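4.2 Laying and clearing the round table

Table work in banquet rooms has been studied mostly from the diner's side, and the diner's interest in a soup spoon begins when there is soup. Our interest begins earlier. At Liltidstead we followed the handling of a standard setting — plate, bowl, spoon, chopsticks — between the service cart and the cloth, in both directions. The house manual, inherited from an earlier owner, gives 5 pages to the folding of napkins and a single line to chopsticks, which are to be placed "as usual."

Usual proved to be a flexible idea. The plate and bowl cause little trouble: they nest, they are heavy enough to stay where they are put, and staff carry them as one object. The chopsticks do none of these things. They are long, smooth and willing to roll, and a pair has to be treated as a single item by a hand that knows perfectly well there are two.

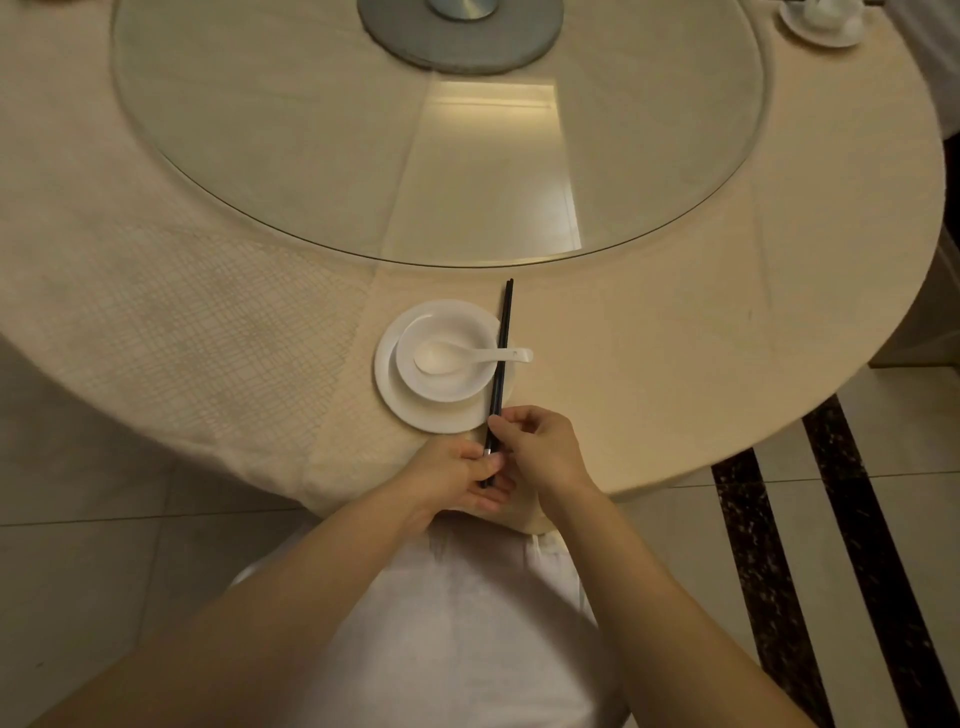
Staff trained at Retham aligned the pair against the edge of the table and made small corrections afterward. Staff trained at Vilela set the pair down in one movement and left it alone, with results that the Retham group described in interviews as "brave." We scored alignment by eye at a distance of 60 cm, which is closer than any guest is likely to look before the tea arrives. On this measure the two groups could not be told apart, a finding that neither group accepted.

The spoon deserves separate mention. Left in the bowl, its handle reaches over the rim and into the territory of the chopsticks, so that whichever goes down second has to negotiate with the first. The manual is silent on precedence. In practice it was settled by whatever was nearest to hand, and then defended as a principle.

Clearing follows a different logic. Bowls stay on their plates, spoons are laid loose among them, and chopsticks are gathered into a bundle, usually along the edge of the cart top. The raised lip, which the Clakik catalog offers as protection against spills, was used mainly as something to lean chopsticks on.

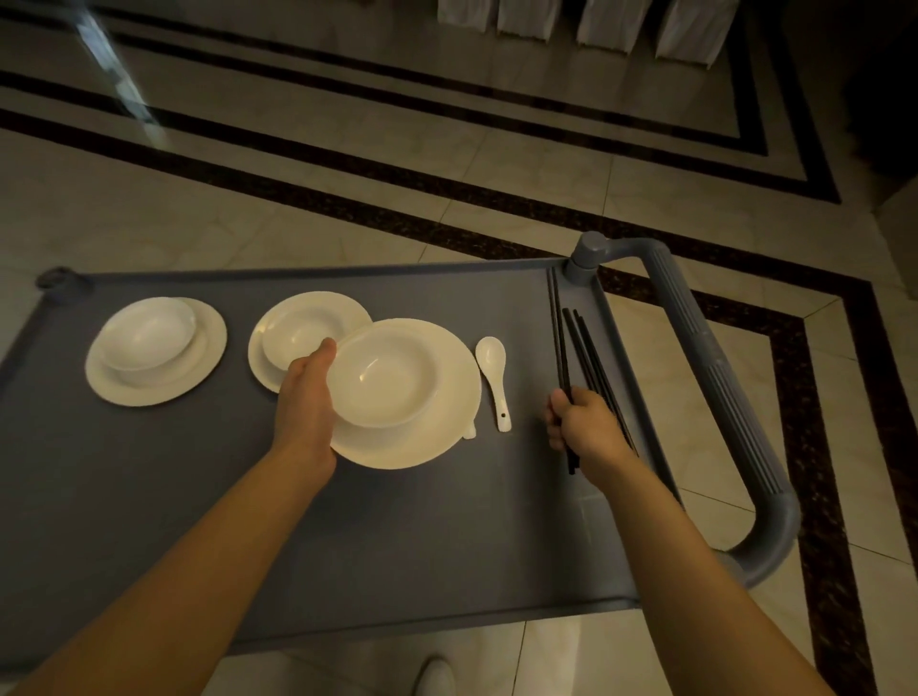 Figure 3. Place settings on the service cart, with one plate and bowl in the left hand and the chopsticks bundled in the right.

Two-handed work of this kind was common among staff with more than 15 months in the job. Newer staff tended to finish the plates before touching the chopsticks, and took nearly 20 seconds longer per table. They also reported fewer arguments.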